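4.2. Desarrollo de la jornada de puertas abiertas

La demostración pública se celebró en la nave de ensayos de Latau y constituyó la segunda fase de recogida de datos del estudio. A diferencia de la fase de laboratorio (apartado 4.1), los asistentes no habían recibido instrucción previa sobre el sistema y podían permanecer junto a la celda el tiempo que desearan, con la única condición de mantenerse detrás de la línea de seguridad. El registro de entrada contabilizó 356 visitantes. De ellos, los que aceptaron responder al cuestionario lo hicieron a la salida, en un puesto separado del área de demostración, para evitar que las conversaciones con los operadores condicionaran las respuestas.

La celda bimanual se gobernó con la capa de control Hilent en su configuración estándar. Se programaron 13 pases, repartidos entre la mañana y la tarde, cada uno precedido por una explicación oral breve. El guion de dicha explicación fue redactado por Radomir Halilović y se mantuvo sin cambios en todos los pases - incluidos los dos últimos, en los que el grupo asistente era mayoritariamente escolar. Durante la ejecución, los operadores respondían únicamente a preguntas directas y evitaban anticipar el resultado de cada maniobra.

La elección del repertorio de objetos siguió el criterio expuesto por Cabrera en la fase de diseño: el público debía reconocer el dominio de la tarea sin ayuda. Se descartaron por ello las piezas normalizadas de ensamblaje empleadas en el laboratorio y se adoptó un conjunto de temática doméstica, dispuesto con una densidad superior a la habitual en los ensayos de referencia (figura 3). 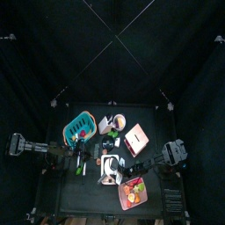
Figura 3. Celda bimanual con el conjunto de cocina empleado en la jornada de puertas abiertas.

La reacción del público ante el desorden fue la primera variable codificada. Dos observadores situados en lados opuestos de la celda anotaron los comentarios espontáneos en fichas de papel y los clasificaron después en nueve categorías, fijadas antes de la jornada. La categoría más frecuente fue la de identificación de objetos, seguida por la de predicción del siguiente movimiento. Los comentarios de identificación se concentraron en la tabla de cortar rosa y en los alimentos de juguete que la cubren, entre ellos una rodaja de naranja y medio huevo, mientras que la pieza negra redonda del centro de la mesa, semejante a una tapa de sartén, generó desacuerdo entre los asistentes y fue nombrada de formas distintas. Este desacuerdo resulta pertinente para el apartado 5, en el que se discute la conveniencia de referirse a los objetos por su función o por su apariencia en las instrucciones verbales.

La segunda variable fue la atribución de intención. Se consideró que un visitante atribuía intención al sistema cuando empleaba verbos volitivos o cognitivos («quiere», «busca», «duda») para describir el movimiento de uno de los brazos. Las pausas anteriores al cierre de la pinza concentraron la mayor parte de estas expresiones. Cabe señalar que dichas pausas responden a la espera de confirmación del planificador y su duración no guarda relación con la dificultad del agarre, extremo que no se comunicó al público hasta finalizar cada pase.

En cuanto al comportamiento bimanual, los asistentes tendieron a seguir con la mirada un solo brazo. Cuando ambos se aproximaban a zonas próximas de la mesa, varios visitantes preguntaron por el riesgo de colisión. La respuesta prevista en el guion remitía a la partición dinámica del espacio de trabajo que realiza Hilent: cada brazo reserva un volumen antes de iniciar el desplazamiento y lo libera al completar la maniobra. La explicación resultó suficiente para la mayoría, si bien los asistentes con formación técnica pidieron con frecuencia detalles sobre la prioridad entre brazos, que el guion no contemplaba. Estas preguntas se registraron en una ficha aparte y no se han incluido en el análisis.

La jornada presentó 2 interrupciones no programadas. La primera se debió a la pérdida de comunicación con el controlador de la pinza derecha y se resolvió mediante un reinicio. La segunda obedeció a una parada solicitada por el operador tras cruzar un visitante la línea de seguridad. En ambos casos el pase se reanudó desde el principio con el conjunto recolocado - los comentarios emitidos durante la interrupción se conservaron, pero se analizan por separado en la tabla 4.

Respecto a la recolocación de los objetos entre pases, se optó por una disposición manual sin plantilla. Ello impide comparar los tiempos de ejecución entre pases y limita el alcance de las conclusiones a la percepción del público. La plantilla Skidik, utilizada en los ensayos de septiembre, habría permitido dicha comparación, aunque exige una separación mínima entre piezas incompatible con la densidad que se pretendía mostrar. Los tiempos se conservan en el registro del controlador y no se emplean en los apartados siguientes.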